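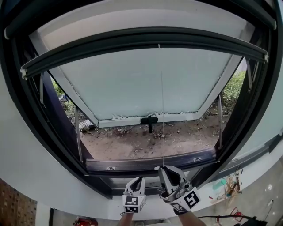 Welcome to the questions page for my silent film nights, which I've been running under the name Gromik for a good while now. People email me the same things over and over, so I've put the answers in one place and I'll keep adding to it when something new comes up. If I'm slow to reply it's usually down to the blinds, the projector or the windows. Daylight is the great enemy of an old black-and-white picture, and even a frosted pane like the one on that dark-framed window lets in far more than you'd think, so a lot of my May afternoons go on cutting black card to size.

What do you show?

Mostly short comedies from the silent years and the first few years of sound, with a longer drama now and then when I'm feeling brave. I love the two-reelers best. They were made quickly, they don't hang about, and the supporting players are often funnier than the star (I will argue this with anyone over a cup of tea).

How long does an evening last?

Two shorts, a break, then the main film. With the break you should be on your way home well before the last bus. If the main film is a long one I drop a short and say so on the listing.

Is there music?

Yes! I can't stand watching silents in actual silence. Some of the prints come with a recorded score and I use that if it's decent. If it's one of those jangly piano tracks that has nothing to do with what's going on, I swap it for something I've put together myself. Live music happens when I can afford it, which isn't often.

Where are you?

The upstairs room at Bostora, the café on the corner. Go in through the main door, past the counter and up the stairs at the back. There's no lift, I'm sorry to say. I do the occasional ground-floor showing at Mivora for that reason, and those are marked on the listings.

How much is it?

It's £5 on the door, cash or card. Children get in free with a grown-up. You don't need to book unless there are a lot of you coming together.

Will my children like it?

Depends on the child. Pratfalls and pie fights go down very well with small ones, title cards less so if they can't read yet. I don't mind you whispering the cards to them. Plenty of people do it and after a while you stop hearing it.

Why do some of the films look so rough?

Because what's left is what's left. A lot of these pictures only exist in worn copies, or with a reel gone, or cut down for home viewing. I try to find the best version I can. If there's a gap in the story I'll tell you at the start what's supposed to happen in it.

Why does everyone move so fast?

This one comes up every single time. Cameras were often cranked by hand, so speeds varied, and a film shot slowly and shown at a later standard speed looks as if everybody's had too much coffee. I adjust it where I can. Some comedies were meant to look speeded up, though, so I leave those alone.

Who was that actress in the last one?

I get this a lot about the wives, landladies and vamps in the comedies, many of whom had whole careers in drama before that. Email me the title of the film and where she turns up in it and I'll have a rummage. I keep a card index, which has gone past 200 names and lives in two shoeboxes.

Can I suggest a film?

Please do. Whether I can show it depends on getting hold of a copy and clearing the rights, and that takes longer than anyone expects. Thepsuriya, the little lending library I borrow from, has a waiting list for the popular titles.

Can I bring food?

Drinks and cake from downstairs are fine. Crisps are allowed during the break, and please finish them before the lights go down again.

Page last updated 2023-09-13.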